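Clivow linen collection adds bedroom clear-outs for Mimgate

20 May 2025

Households in the Mimgate district of Clivow can now book help with sorting clothes and bedding at home, under an extension of the Bawa textile collection. The new visits are run by Randov, the home services firm that has handled the collection's curbside bags since October.

Until now Bawa has taken only what residents packed themselves and left at the curb. Randov said many of the bags came in with good quilts, worn-out socks and everyday clothes all mixed together, and that most of the sorting then had to be done at the depot. Under the new arrangement the sorting is done in the bedroom, on top of the bed, and the bags leave the house already labeled.

A visit lasts up to four hours and covers one bedroom. Residents are asked to leave the bed made, with a sheet or spread on top that can go in the wash afterward. Clothes from the closet and drawers are brought to the bed a few at a time, laid out flat, checked and either folded or bagged. Nothing is removed from the house without the resident's agreement.

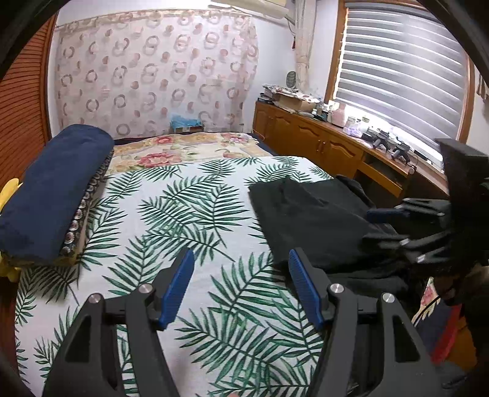

The firm suggests a light-colored or printed cover for the work. Black clothing is the slowest to sort, according to the guidance sheet sent out with each booking, and pants, leggings and thin sweaters are easily taken for one another when they are in a heap. Against a white spread with a leaf print, like the palm pattern in one Mimgate bedroom, the outline of each garment shows up and the pile goes down faster.

Dark items are spread out one by one, with the waistband or collar toward the head of the bed. Pockets are emptied first. Seams and knees are checked next, then zippers. A garment in good shape is folded in thirds and goes to one side of the bed. Anything with a hole or a broken fastener goes into the repair bag, and the rest is bagged for rags.

Bedding is handled at the end of the visit. Quilts are folded toward the far end of the bed and stay there until the clothes are finished. Blankets may be rolled or folded, as the household prefers – rolled ones take up less shelf width, but the guidance notes that heavy quilts do better folded flat. Bolsters and cushions are accepted by Bawa only if they have a removable cover.

The charge is $24 per visit. Households already registered for the curbside collection pay $21. Bags left over from a visit can be kept and used for the next regular pickup.

Randov has 50 visits available in Mimgate for the first round. Bookings are taken through the Bawa desk at the Clivow municipal office, or by returning the card that was delivered with the spring pickup calendar. Other districts will be considered when the first round is complete. 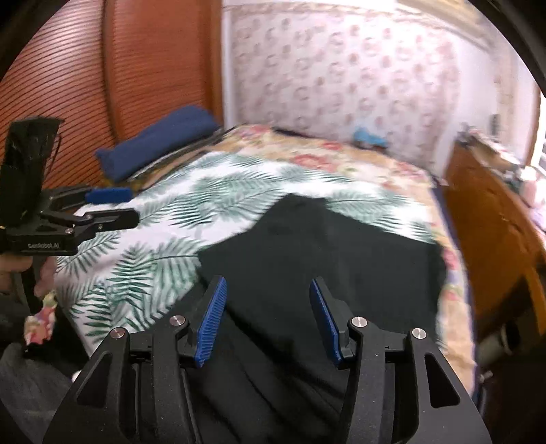
HOME AND HOUSEHOLD

Residents who would prefer to do the job themselves can pick up the guidance sheet at the same desk free of charge. It covers a single bedroom and can be followed in an afternoon.

The sheet recommends starting with the bed and leaving the closet doors shut until the bed is clear. Pillows and bolsters go up against the headboard or the wall, where they will be out of the way. If there are several layers of bedding, they can stay in place. A thin printed sheet over a flowered quilt makes a good enough surface, provided both are pulled reasonably smooth.

Only one kind of clothing should be on the bed at a time. The suggested order is pants, then shirts, then knitwear, with coats left for another day. A pair of pants should be smoothed from the waist down before folding, so that creases are not folded in and stored for the season.

Desk tops and cabinet tops should be left out of it. The guidance sheet says that small bottles, papers and boxes slow the work down, and advises treating them as a separate job.

Items accepted by Bawa include clothing, sheets, bedspreads, blankets, quilts and curtains. All of it must be dry. Rugs, foam pillows and mattress pads are not accepted. Shoes can be left at the depot in pairs, tied together, but should not go in the bags.

Quilts and blankets in good condition are passed on through the Clivow winter bedding store. Printed cotton too worn for use as bedding is cut up for the sewing room there – large leaf and flower patterns are said to be popular for tote bags and aprons.

The depot accepts bags from the public during normal opening hours. Bag labels are available at the entrance and should be filled in before the bags are handed over.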